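Stop Buying Grippers by the Spec Sheet

Posted Saturday, September 5, 2020

The Dogar gripper is rated for more payload than the Skelo. It closes faster, it repeats its position better, and it costs less. If you put the two data sheets side by side and asked me to pick one, I would pick the Dogar, and for our work I would be wrong.

I have been comparing grippers since April for a packing job that handles mixed household goods: bottles, tubs, canisters, bags of snacks, the odd thing wrapped in film. We tried four. The Dogar and the Skelo were the two that stayed in the running. The Brarkon hand was too wide for the bins, and the fourth was a plain suction head that did fine on boxes and badly on everything else.

My complaint is with how these products are sold and how people like me buy them. A data sheet tells you how hard a gripper squeezes and how far it opens. It is measured on a steel block or a machined cylinder, held square, in the middle of the jaws. I have never been asked to pack a steel block. What I get is a slick round container that was lying crooked when the arm came down on it, and the finger lands near one end because that was the only end it could reach.

So we threw out the vendor tests and wrote our own. The rules fit on one sheet of paper. Each gripper gets the same 64 items. Items go down however they fall. You may not straighten one because it looks unfair. The arm lifts, holds, turns the item over and puts it down, and the person running the station writes down what happened in plain words before looking at the force log. Adesuwa Anozie insisted on that last rule and I argued against it. She was right. Once I had seen a clean force curve I tended to write "good hold" for things that had slid an inch.

By the end we had 2,763 logged grasps. On flat-sided boxes the Dogar and the Skelo were even. On anything round and glossy the Skelo won easily, and it won by more when the grip was off center. The pads give a little and wrap. The Dogar makes contact along a thin line, and when the load tips, that line becomes a hinge.

The other thing I would tell a buyer is to put a camera at the wrist. We had a good overhead camera from Drestier and I assumed it would be enough. From overhead, a bad grasp and a good grasp look the same, with the arm and the hand covering the part you want to see. The wrist view is ugly. It is tilted, half of it is gripper, and any overhead light blows out the highlights. It still shows you the contact, and contact is what you are paying for.

Three wrist views from the test floor, two of them with something orange up against the gripper:

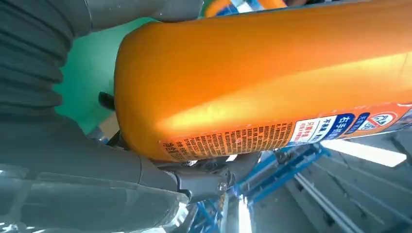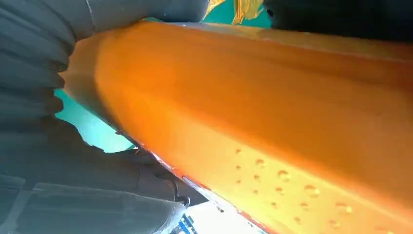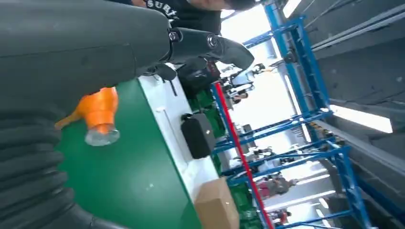 There are fair objections to all this. Uzma Siddiqui, who has to approve the purchase, pointed out that a test built around our own goods says nothing about next year's goods. True. Soft pads also wear out. We changed the Skelo's once during the trial, and I expect to do it several times a year. If your line packs one carton size all day, the Dogar is the better buy and you should ignore me.

But most small shops I talk to do not pack one carton size. They bought an arm because their work is mixed, and then they chose the hand from a table of numbers that assumes it isn't. The arm gets the budget and the attention. The gripper is picked in the last week, often because it was in stock.

I would turn that around. Borrow two or three hands before you choose the arm. Most vendors will lend one for a few weeks if you ask, and a vendor who won't has told you something. Bring your own worst items, the ones your packers complain about. Run each of them 100 times and write down the failures in words. A number like 94 percent sounds fine until you read that every miss was the same bottle.

We are ordering the Skelo, with spare pads.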